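Home > Reviews > Savings Apps > Tarkeo Grocery Rewards: Is It Worth the Trouble?

Tarkeo Grocery Rewards Review

By Jocelyn Manalo

Tarkeo is a receipt app. You shop wherever you normally shop, take a picture of your receipt, and it gives you points for certain items. I've used it since May on my regular grocery trips and a couple of drugstore runs. I already use store apps for digital coupons, so I wanted to see if this one was worth adding on top.

Signing up

You need an email address and a phone number. There is a spot for a referral code, and if you skip it you can't go back and enter one later, so get one from a friend first if you can. The app asked to use my location. I said no and everything I tried still worked except the list of nearby stores.

How the offers work

New offers show up Monday morning. You tap the ones you want before you scan the receipt. If you forget to tap, you don't get the points, even if the item is right there on the receipt. I lost a cereal offer that way the first week.

Most of the offers are for a brand and a size. The size matters. I bought the small bottle of dish soap when the offer was for the large one and got nothing. The details are under a small arrow on each offer and I would read them every time.

You can stack Tarkeo with paper coupons and store coupons. My best trip was at Nisbet, the discount market in Sumville, where pasta sauce was already on sale, I had a store coupon, and Tarkeo gave points on both jars. It does not stack with itself, so it's one offer per item. 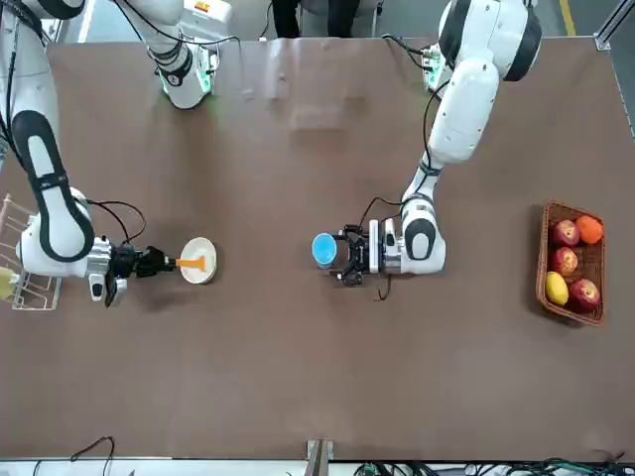 Household offers are much thinner than the food ones. Most weeks I see paper towels, trash bags and one laundry item, and the rest is food. Kitchen basics come up now and then under a tab called Home Extras, and those are paid by category with no brand listed. A plain round off-white plate like the one on the brown table would count under dinnerware, as long as the receipt spells out what it is. Nisbet receipts often just say HSWR, and Tarkeo turned mine down twice for that. I gave up on Home Extras at Nisbet.

Points and cashing out

My balance right now is 3129 points. I had 2435 before my last big stock-up trip, so that one trip did pretty well. Points turn into store gift cards only. There is no cash or bank transfer. The gift card came by email the same evening and scanned fine at the register.

Check the dates on your points. They expire if you don't scan anything for a while, and the warning email went to my spam folder.

Customer service

I wrote in once about a long receipt that would only scan halfway. Someone named Roxana Nina answered the next day and told me to take it in two pictures with a little overlap. That fixed it. The help page doesn't mention this.

Compared to Jiren

I used Jiren before this. Jiren has more drugstore offers and you don't have to tap anything ahead of time, but the points are lower on groceries. If you mostly buy shampoo and vitamins, I'd stay with Jiren. For food I like Tarkeo better. I keep both on my phone and scan the same receipt in each one, and neither has complained.

My rating: 4 out of 5. I took off a point for the tapping and the gift cards only.

Filed under: Savings Apps, Groceries, Rebates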